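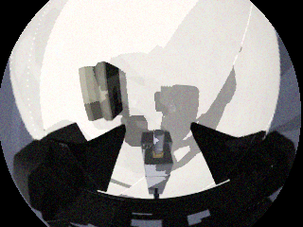 Heel Turn in Umisstead

So I'd been the good guy for eight years, and I was sick of it. Forty people in the Goltevau gym, maybe, and they all clapped politely when I came through the curtain. Politely! At a wrestling show!

I hugged my tag partner, like always, and then I dumped her over the top rope.

Oh, the booing. A grandma in row 2 threw her popcorn at me. I drove home to Figueroa with butter in my hair, singing the whole way.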